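Stirkbridge Household Forum > Sorting and Storage > Cards, wallets, papers

Topic: Clearing out a card holder, what do you keep in it?

mawar_s
Posted 16 July 2020
My old wallet gave up last month and I bought one of those Dutura card holders, the flat kind that opens like a booklet. It's fine, but it has far fewer places than the wallet had. I emptied everything out and ended up with a pile of store cards, two library cards, receipts, appointment cards and a gym card I haven't used in years. How do other people decide what goes back in? I don't want to end up with a stuffed holder and a second wallet in my bag.

pinelot
Bank card and driver's license. The rest stays at home in a drawer. I've been doing that for years and have needed something from the drawer maybe twice.

Greta_K
That works if you live near your stores. My pharmacy wants the physical card every time and so does the garden center. I'd say keep whatever you used in the past month and put the rest somewhere you can get at it.

lau_street
What are receipts doing in there at all? Throw them out.

mawar_s
Some of them are for things still under warranty. I bought a Wimon kettle for 100 dollars and I'm keeping that receipt until the warranty is up.

lau_street
Fair enough for the kettle. But photograph it. Paper receipts fade to nothing, especially in a plastic sleeve. I lost the text on one for a 200 dollar coat that way and the store would not take it back.

Greta_K
Check first that the store accepts a photo. Mine doesn't. I keep the paper in an envelope, out of the light.

pinelot
We disagree on this every year.

DewantiSiregar
I did this for my mother's papers and then for my own. The thing that worked was sorting into small open bins on a table before putting anything away. One for wallets and pouches, one for loose papers, one for cards that don't have a place yet. Small bins are better than big ones. With a big one you just tip everything in and call it sorted.

Don't fill the holder until the bins are done. If you start with the holder, you put in the first cards you pick up, and those are never the ones you need.

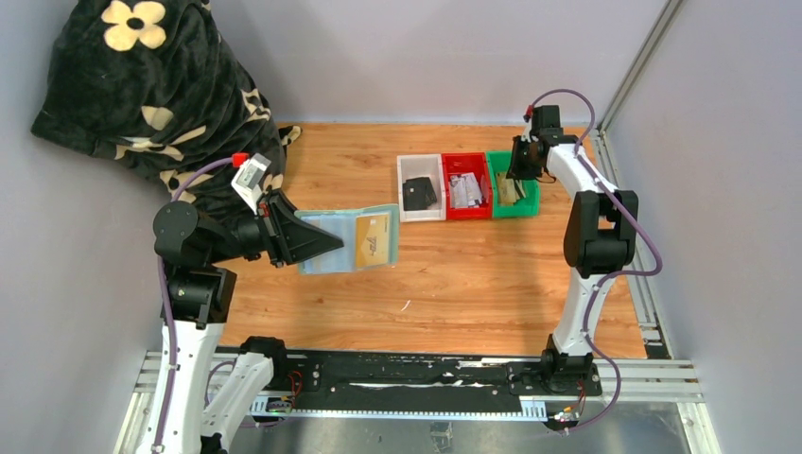 Once the bins are done, lay the holder open and put in one card for each pocket. Carry it like that for two weeks. If you have to go home for a card, that card has earned a place. If you don't miss anything, leave it alone. I left one pocket empty on purpose and used it for whatever I needed that day — a parking ticket, a bus card, a claim slip from the dry cleaner.

lau_street
Two weeks isn't long enough. Some cards only come up once in a season. My pool pass would fail your test.

DewantiSiregar
Then the pool pass goes in for the summer and comes out after. It doesn't need a pocket in winter.

Greta_K
I agree with Dewanti on the bins but I wouldn't double up the wallets and pouches with anything else. I threw out an old coin purse with a spare key in it. Open every one and feel the lining.

pinelot
Also cut up the expired bank cards. Don't just drop them in the trash. Cut through the chip and the stripe.

mawar_s
Thanks, all. I used three food tubs from the kitchen and it took less than an hour. I found a gift card I'd forgotten, so I'll spend that before August. The gym card is gone. The kettle receipt is in an envelope and I took a photo of it as well.

lau_street
Write the purchase date on the envelope.

mawar_s
Done.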